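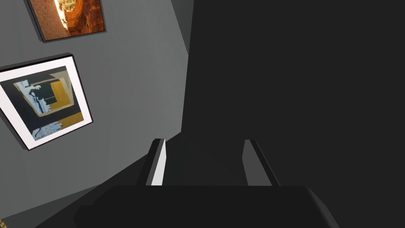

Progress report to the Clisby Fund: strength training and stair-climbing power in older adults

Period covered: January to May 31, 2023
Prepared by: Kulsoom Talpur, study lead, Hustbridge
Statistics: Eero Harju, Saarinen group

1. Status

Recruitment to the first arm is closed. All 20 participants have finished baseline testing and been assigned to either slow or fast lifting. Both groups train on 2 days a week at the same relative load. The only planned difference is the speed of the upward phase of each lift.

Two participants have withdrawn, one through a move away from the area and one with a knee complaint that predates the study. Neither will be replaced. Their baseline values are kept in the data set and will be used in the intention-to-treat analysis.

2. Testing

Leg press strength, chair rise time and stair-climbing power are measured before training, at the midpoint and at the end. The midpoint tests are complete for the slow group and still under way for the fast group. No between-group comparison has been run. The analysis plan was lodged before the first midpoint test and has not been changed.

The force plate at Toltden drifted during the January baseline sessions. It was recalibrated and 9 trials were repeated. The original readings are stored but flagged as invalid.

3. Attendance

Attendance is recorded by session and by set. Missed sessions may be made up within the same week. Sessions carried into a later week are counted as missed. Most absences so far were due to colds and fell early in the block.

4. Spending

Costs are within budget apart from travel. An extra 990 pounds was spent on taxis for participants who could not reach Toltden by bus. We ask that this be met from the unspent equipment line. No increase in the total award is sought.

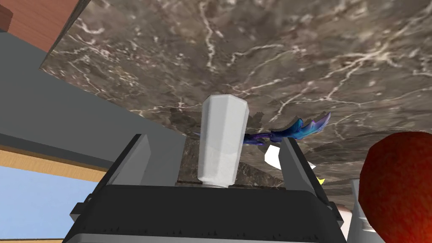
Will the travel overspend affect the second arm?
The second arm has its own travel budget, and its sessions will be held at Hustbridge, within walking distance of the bus station.

5. Next period

Finish midpoint testing in the fast group. Complete the training block and final tests. Eero Harju will check the locked data file against the paper records before group labels are released. Recruitment to the second arm opens once the final tests have been entered.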